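ホーム　商品一覧　お手入れ　お問い合わせ　カート

Milness　やわらかカップ　ピーチ

Milnessのカップシリーズに、やさしいピーチ色が入りました。小さな店ですので、入荷の数は多くありません。
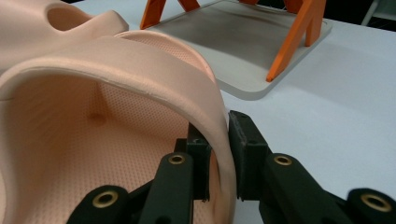 外側はなめらかで、つやを抑えた仕上げです。内側は細かい点が規則的に並んだ、メッシュのような表情になっています。外と内で見た目がかなり違いますので、初めてのお客様から「どちらが表ですか」というご質問をよくいただきます。なめらかな方が表です。

ふちは厚めで、丸みがあります。ふちに沿って細い線が見えますが、これは合わせ目か折り返しの端で、傷ではございません。返品のご連絡をいただく前に、どうぞ一度ご確認ください。

形はくぼみの深いタイプです。浅い形がお好みの方には、同じ棚のJondikをおすすめしています。JondikはMilnessより少し硬く、色はグレーだけです。二つを比べて迷われる方は、メールでご相談ください。写真より実物の色が少し濃く見えることもあります。画面の設定によって変わりますので、色だけで決めないでいただければと思います。

お手入れ
・ぬるま湯と中性洗剤で、手で押すように洗ってください。
・洗濯機と乾燥機は使えません。
・内側の点の部分は、爪やブラシでこすらないでください。
・日の当たらない場所で、くぼみを上に向けて乾かします。
・しまうときは、上に重い物をのせないでください。私は一度、本を4冊のせたまま忘れて、形を戻すのに三日かかりました。

商品について
品番：453
色：ピーチ
お届け：ご注文から3日以内に発送
返品：到着後15日以内、未使用の物に限ります

よくいただくお問い合わせ
形がつぶれて届いた場合は、箱から出して一晩そのまま置いてください。たいていは朝までに戻ります。戻らないときは交換いたしますので、袋と箱を捨てないでお待ちください。

お店で見たい方へ。Gretilmontの店頭に見本を一つ置いています。土曜日は午後から混みますので、午前中に来ていただけると、ゆっくりご案内ができます。見本は手で触っていただいて大丈夫です。

次の入荷は一月の予定です。品切れのときは、入荷のお知らせメールをお申し込みください。ご予約はまだ受けておりませんが、メールをいただいた順にご案内しています。

商品担当　Farah Liem

シェア 15　コメント 3

お問い合わせ　|　特定商取引法に基づく表示　|　© Stubbs　|　ページの先頭へ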